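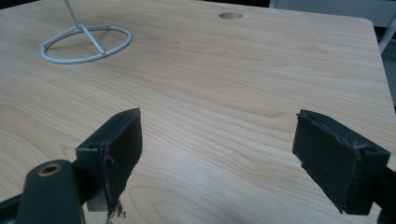

Candurville Hanging Set – data card

Version of 2024-10-18. Maintained by Ainhoa Pastor.

Summary

A set of 272 two-handed demonstrations in which a person hangs caps on a wire rack or takes them off, using a pair of hand-held grippers. It was put together to test one question: does a policy learn hanging better when the views from the two grippers are joined by a view from the operator's head? The short answer is yes for placing, and hardly at all for removing.

What is in each episode

- video from the left gripper, the right gripper and the head
- finger opening for each gripper
- pose of each gripper, in the table's coordinates
- a one-line text label, such as "hang the red cap on the top tier"

Streams share one clock. Where a stream dropped out, the gap is left as it is and marked in the episode's notes file. We have not filled anything in.

Task and set-up
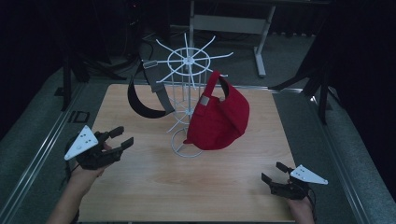
Hanging is harder to learn than most pick-and-place work, as the goal is a thin rod and the object changes shape while it is being moved. The rack turns on its stand, so a push on one side shifts every other rod as well. A cap can also be held up in more than one way: the black one here hangs by its strap over an upper spoke, while the red one is caught on a rod near its opening, with its bill almost down on the table. Both count as hung. The labels do not separate them, but the field hang_type in the notes file does.

Split

Training has 189 episodes. The rest are divided between validation and test by recording session, so no session appears in more than one part. Please keep to this split if you report numbers against ours. An earlier release from February split by episode, and scores on it came out too high.

Baselines

We trained the same policy, Jokance, on gripper views only and on all three views. With the head view added, it placed caps more reliably and made fewer attempts at rods that were already taken. For removing, the two versions were close enough that we would not claim a difference. Both were trained for 3220 steps with the settings in config/base. Longer training helped neither.

Known problems

- Close to the rack, the gripper views often show little except cap fabric.
- Thin white rods over pale wood are hard to pick out in the gripper views. Pose tracking is not affected, but anything that depends on finding edges will be.
- In 7 episodes the rack was lifted off the table by mistake. They are kept and flagged.
- One rack and one table throughout. Do not expect a policy trained on this alone to carry over to a wall hook.

Related sets

The Bretberg set uses the same file layout with mugs, and the two can be loaded together. The D'Souza loader reads both – set strict to false, or it will stop at the first gap.

Contact

Send corrections to Ainhoa Pastor through the issue page, with the episode number in the title.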